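How to set up an unloading station for open day

Notes from the October visit day at Holside, for whoever runs the packing cell next time. Allow 29 minutes for setup and 6 for each group. 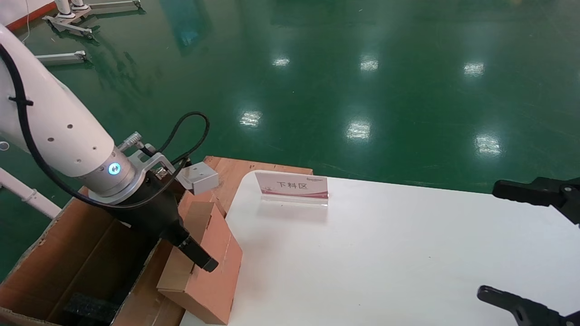
1. Lay out the table

Put the white table against the wooden board, with the open carton on the near side of the board edge where the arm can reach it. The arm handles folded cardboard at this end, so keep the tabletop clear apart from the sign. Ours reads 下料区 (unloading area) and stands near the far edge. If you expect visitors who don't read Chinese, tell them what it says when they come in.

2. Check the cable

Move the arm slowly by hand control through the whole path. The black cable needs enough slack at the wrist to bend, but it must not catch on the carton flaps. Leena Tuominen runs this check twice – once with the carton in place and once without.

3. Run the cardboard slowly

Set the speed low for the first group. Folded blanks slide if the fingers come down too hard. Stop the run if a piece tips toward the floor, and let the operator reset it. Visitors stay behind the line.

4. Talk while it moves

Say what the arm is about to do before it does it. People at the back can't see the fingers, so name the step out loud: reach, close, lift, place. Torben Albers took questions at the end of each run, and this kept the groups on time.

5. Change cartons between groups

Swap any carton with badly torn flaps. Park the arm first, then press the stop button, then reach in. Write the run count on the sheet by the door. We got to 321 by closing time.

Spare blanks are on the Gernness shelf in packs of 500. Ask Ionuț Onu for the key.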